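2020-08-11, gripper notes, Bristton vs. Wiron fingers

1/ Same arms, same controller for both sets. Object is the soft pink one, target is the yellow basket. Force limit is 9 N to start.

2/ The Bristton fingers ran 300 cycles last week with no slip on hard parts. Soft parts are a separate test.

3/ Wiron closes in 396 ms on the default profile. Brock Boychuk wants that lower. I want repeatability first.

4/ Two workspace views, then the wrist camera. Contrast on the wrist view is low.
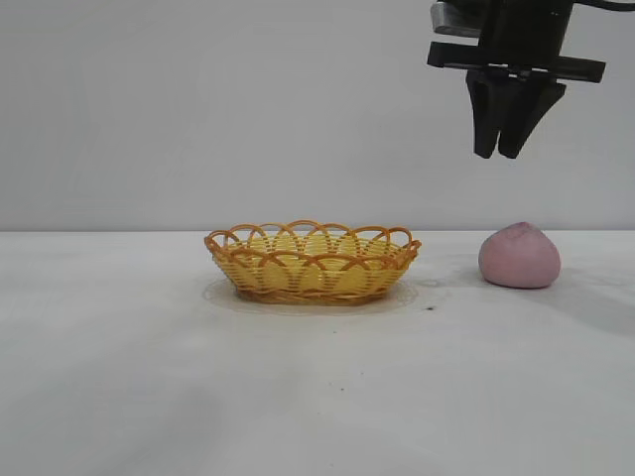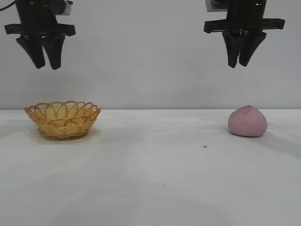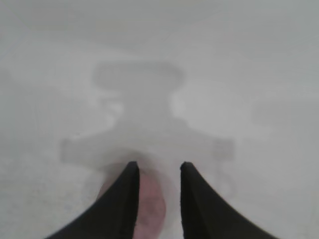
5/ Does a softer finger pad fix slip on soft parts? Only in part. Pad material helps, but closing speed matters more, so tune the speed before buying pads.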